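Shoes off at the door, do you ask guests or not?

haugland_kh
Started this because me and my other half can't agree. We moved in October, pale floors all through, and I want shoes off. He says its rude to ask grown adults. His mum kept her boots on for the full visit and I said nothing, just sat there looking at the floor.
So, do you ask? And do you give people slippers or let them go in socks? 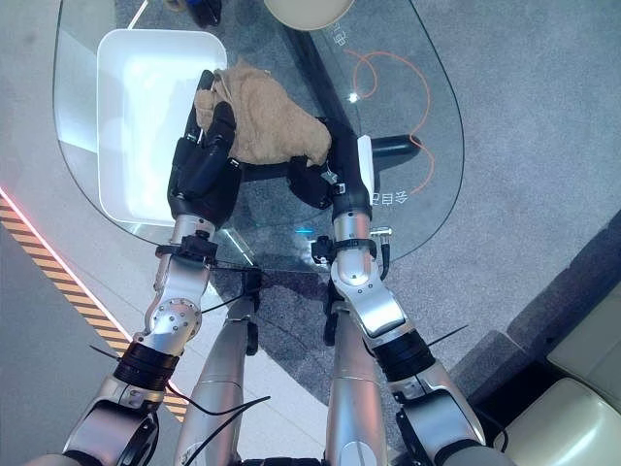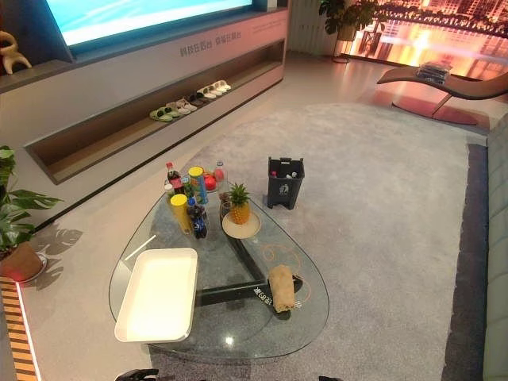 Also what do you do about tradesmen. Boiler man came at 8am, straight up the stairs. Didn't like to say.

Samira AJ
Always ask. Grew up with it, never thought twice. Basket of slippers by the door, mixed sizes, washed after. Anyone offended by a slipper has bigger problems.

faresh
Disagree. If I've dressed for dinner the shoes are part of it. Being told to pad about in someone else's slippers, no thanks. Floors are for walking on.

Samira AJ
@faresh nobody said someone else's, I keep them for guests

faresh
Which other guests have worn. So, someone else's.

pilavport
Socks are fine?? why is this hard. Only trouble is cold tiles, ours are freezing till May. We got felt ones, Flundholm I think, 26 quid for a set of 3 pairs. Soles went thin in a year but they go in the wash at 30 and come out ok.

N. Kuroda
Tell people before they come. A text is enough, "we're a shoes off house". Then they wear decent socks and are not caught out. Springing it on the doorstep is what makes it awkward.
Somewhere to sit helps too. My father is 81 and can't do laces standing up. We put a low stool and a long shoehorn by the door and he stopped grumbling.

haugland_kh
@N. Kuroda the text is a good idea, stealing that. No room for a stool though, hall is tiny, 323 cm end to end and the pram is in it

raed_i
Folding seat on the wall? Fixed one up for my nan, takes up nothing when its up. Check what your wall is made of first, mine was plasterboard and it came straight off. Twice.

faresh
Or get a decent doormat and stop worrying

raed_i
Doormat does nothing for heels. Ask me about my mum's old cork floor

pilavport
Tradesmen: most carry overshoes, just ask. Ours put them on without me saying owt. For boots coming in and out all day I lay old sheets down the stairs, tape the top edge or you'll go flying.

haugland_kh
Right, sheets it is for next time. Still no idea what to do about his mum, she's back for up to 6 nights. He can text her.

Samira AJ
Buy her a nice pair and say they're a present. Worked on mine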